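**Stirnberg extends Stumix dry mix range with lower-dust flour blend for small bakeries**

Stirnberg has added a lower-dust flour blend to its Stumix range of dry bakery mixes. The blend, sold as Stumix 14, is intended for bakeries that weigh and mix by hand and do not have extraction fitted over the bench. Orders open in July through the distributor Hendriks.

Fine flour becomes airborne when a sack is opened, when it is tipped into a bowl, and in the first seconds of mixing. Stumix 14 is treated with a small amount of rapeseed oil, which binds the finest particles to the larger ones. The protein content of the base flour is unchanged, and existing recipes can be used with a small reduction in added fat.

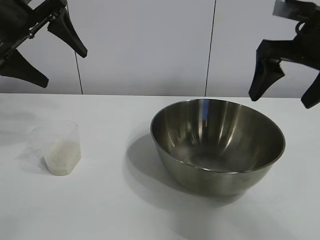 The blend was tested over one winter at the company's Brundine site. Staff made 171 batches of white dough and soft roll dough, half with the standard Stumix base and half with the new blend. Each batch was weighed, tipped and mixed in the same order, with air samples taken at head height. Dough temperature, resting time and finished volume were recorded for every batch.

Average dust readings during tipping were lower by more than half with the new blend. Readings during mixing were also lower, although the difference was smaller once water had been added. Finished volume was within normal batch variation for white dough. Soft rolls were slightly denser until the added fat was reduced, and the printed recipe cards reflect this change.

"Most of the questions we get from small bakeries are about cleaning and about coughing," said Priya Fitzsimmons, product manager for Stumix. "We wanted a flour that could go into the recipes they already have, with one line changed."

The blend does not replace ventilation or protective masks where local rules require them. Stirnberg advises customers to keep tipping height low, to fold empty sacks without shaking them, and to clean benches with a damp cloth or a suitable vacuum.
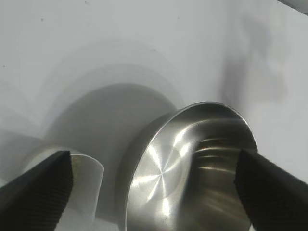

**Annelies Dewulf**
Technical Writer, Stirnberg

Stumix 14 is supplied in paper sacks and should be stored in a cool, dry room away from strong odors. The added oil shortens shelf life compared with the standard base, and opened sacks should be used within six weeks. Allergen information is printed on the sack and on the data sheet.

The first production run is limited to 2000 sacks. Hendriks will fill orders in the sequence received and will supply one set of recipe cards with each first order. The full test report is available on request under reference 1652.

Technical questions: Holger Tangen, Bakery Applications
Orders and samples: Anouk Van Beek, Hendriks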